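A cozinha pequena

Brincar de cozinhar ocupa mais espaço em casa do que se imagina. Como escolher, montar e arrumar uma cozinha de brinquedo que dure mais do que uma estação

Texto de Rigoberto Esquivel

Em outubro, quando começou a chover a sério, Saoirse Breathnach tirou a cozinha de brinquedo da varanda e levou-a para dentro. Não havia lugar para ela no quarto das crianças, e a sala já tinha a mesa, o sofá e a estante. Acabou encostada à parede do corredor, entre a porta da casa de banho e o armário dos casacos. Ficou lá o inverno inteiro.

«Foi o melhor sítio que teve», conta. «Na varanda brincavam com ela aos fins de semana. No corredor passavam por ela vinte vezes por dia e paravam sempre.»

As cozinhas de brincar são dos poucos móveis de criança que se compram sem medir. Vê-se o forno, vê-se o fogão, imagina-se a criança de avental. Só depois, com a caixa aberta no chão, se percebe que a bancada fica alta para quem tem 2 anos e baixa para quem tem seis. Falámos com pais, com uma educadora e com um marceneiro que repara brinquedos, para perceber o que vale a pena ver antes de comprar e o que fazer com a cozinha que já se tem.

O lava-loiça, mais do que o fogão

Quem desenha estas cozinhas costuma pôr o cuidado todo no fogão. Os botões rodam, os bicos acendem, às vezes há um som de fritura. As crianças gostam, durante uma semana. Depois vão para o lava-loiça.

Ulla Grønli trabalha há 12 anos numa creche e já viu passar 4 cozinhas pela sala dos mais pequenos. Em todas, diz, o lava-loiça foi a parte mais usada e a primeira a ficar com marcas. As crianças enchem, esvaziam, escondem coisas lá dentro, voltam a tirar. Uma cuba funda serve para tudo isso. As rasas, que em alguns modelos pouco passam de um desenho na bancada, servem para muito pouco.

Um fundo de cartão, cortado à medida, resolve parte do desgaste. Abafa o barulho das peças de plástico, protege a superfície dos riscos e troca-se quando fica feio.

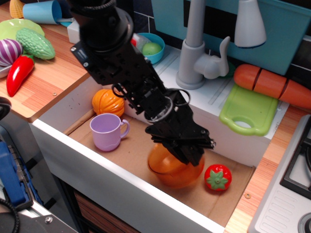
Com água, claro, a conversa é outra. Há famílias que a permitem no verão, na rua, e há as que nunca a permitem. O cartão tem de sair antes, e a cozinha tem de secar bem depois, sobretudo nas juntas. Trygve Lindqvist, marceneiro, recebe na oficina móveis de brincar com o aglomerado inchado à volta da cuba, quase sempre pelo mesmo motivo. Quando a bancada é desse material, aconselha um cordão fino de silicone em toda a volta. O trabalho faz-se numa tarde e convém esperar um dia até devolver a cozinha aos donos.

Lindqvist também aperta torneiras. A torneira é a peça que as crianças agarram para se levantarem, e a maior parte vem presa por um único parafuso, por baixo. Uma anilha larga entre o parafuso e a bancada chega para que deixe de abanar.

O que pôr lá dentro

A loiça e a comida vendem-se em conjuntos, e os conjuntos crescem. O da Nutadero traz 86 peças numa caixa de cartão com pega. A Saoirse comprou-o e arrependeu-se em parte: ao fim de um mês tinha guardado mais de metade.

O critério que ficou lá em casa foi o da mão. Uma caneca com asa, um frasco que se enche e despeja, uma tábua, dois ou três legumes, uma fruta. O morango e a abóbora são do tamanho certo para uma criança pequena segurar e demasiado grandes para engolir. As ervilhas soltas e os ovos estrelados finos como papel foram para uma caixa em cima do armário, e ninguém perguntou por eles.

Os alimentos de cortar merecem um parágrafo. São os que vêm às rodelas, unidas por velcro ou por íman, e que se separam com uma faca de brincar. A cenoura é o clássico, e o tomate inteiro fica ao lado a fazer de sopa. Ulla Grønli prefere o velcro, que faz um ruído parecido com o de cortar a sério, mas avisa que enche de cotão. Uma escova de dentes velha limpa-o bem. Nos de íman é preciso ver se está completamente embutido e deitar fora a peça ao primeiro sinal de racha.

Quanto às cores, cada um terá a sua opinião. A loiça transparente, laranja ou verde, deixa ver o que está dentro e agrada às crianças que gostam de esconder e encontrar. Os tons lisos, como o lilás das canecas, combinam melhor com a casa. Ivar Eklund, pai de gémeos, comprou tudo a dobrar e da mesma cor, e explica a decisão numa frase: «Acabaram as discussões sobre a caneca.»

Uma bancada com menos coisas

Há um erro frequente na arrumação, que é expor tudo. Pratos empilhados, comida em cestos, panelas penduradas, e a criança sem um palmo livre para trabalhar. A bancada precisa de espaço como a dos adultos.

Na creche de Ulla, a tábua de cortar fica sempre à vista, ao lado da torneira, e as peças do dia vão para o lava-loiça. O resto guarda-se por baixo, em duas caixas sem tampa. À segunda-feira há troca: sai a fruta, entram os legumes, ou ao contrário. As crianças recebem a abóbora velha como se fosse nova.

Em casa a troca pode ser mais espaçada. Saoirse faz uma por mês, mais ou menos, quando se lembra. Aproveita para lavar as peças de plástico com detergente da loiça e água morna e deixa-as a secar viradas para baixo numa toalha. As de madeira limpa-as com um pano húmido – nunca de molho.

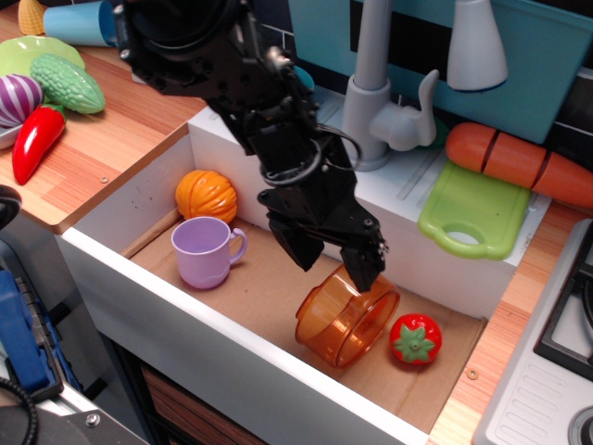

Medir antes de comprar

A altura da bancada é a medida que conta. Deve ficar um pouco abaixo do cotovelo da criança em pé. Alguns modelos, como os da Vutari, trazem pés de duas alturas, e isso prolonga bastante a vida do móvel. Nos que não trazem, Lindqvist acrescenta um rodapé de madeira aparafusado por baixo. Fica mais pesado e mais firme.

A profundidade esquece-se com facilidade. Num corredor estreito, uma porta de forno aberta bloqueia a passagem. Vale a pena marcar o contorno no chão com fita de pintor e viver com ela uns dias.

Em segunda mão encontram-se boas cozinhas, muitas vezes já montadas. Convém abrir e fechar todas as portas, puxar pela torneira e passar a mão pelos cantos da cuba. Se faltarem peças, a comida de uns conjuntos serve noutros sem problema. Se faltar a ferragem, uma loja de ferragens resolve quase tudo, com a porta do forno debaixo do braço para comparar.

A cozinha da Saoirse continua no corredor. A varanda ficou para as bicicletas.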